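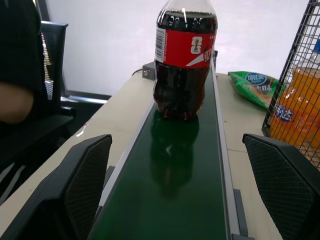
Posted by Delia Bustos on a Saturday in September

So I have now spent most of a week teaching a robot to pick up soda, and my shoulders would like a word with you all.

Quick catch-up for anyone who skipped the last post: I took the part-time job at Wedwood. I drive the arm by remote, it copies me, everything gets recorded, and later the software (ours is called Temix) tries to learn from it. One go from start to finish is an episode. I did 53 on my first day and was very proud until I found out the whole team is at 3,059.

My task right now is the conveyor. Cola bottle comes to the end of the belt, I line the fingers up on either side, close, lift, and put it in the wire basket. Simple, right? The belt is dark green and super shiny, so you get a second bottle upside down in the reflection, and the first morning I kept steering toward that one! When I'm driving I only look at the wrist camera, and once you're in close the cap goes out of view completely. You end up judging everything by the label. I know that label better than my own handwriting now - the trophy, the big white 8, the swoosh.

The chips are worse. A bag squashes, so you have to close slowly and stop early, and I always want to squeeze one more time. Tane Pryor, who trained me, told me to stop correcting myself so much. If I wobble, the robot learns to wobble. I got pretty quiet after that and slowed way down, and my episodes did get smoother (he only threw out 2 on Thursday, thank you very much).

The thing I didn't expect is how much I'd start noticing my own hands. I picked up the ketchup at dinner and caught myself pausing over it first, like I was waiting for the recording to start. My sister thought I was having a moment.

Next week we switch to orange soda, and I'm told the bottle sits differently in the grip. We'll see!

Comments

Qian: The ketchup thing is so real. I did towel folding for a summer and still square up the corners before I pick anything up.

sturnamura: do you get to see it try by itself at some point??

Delia: Not yet! They want more episodes first. I'm bringing snacks when it happens.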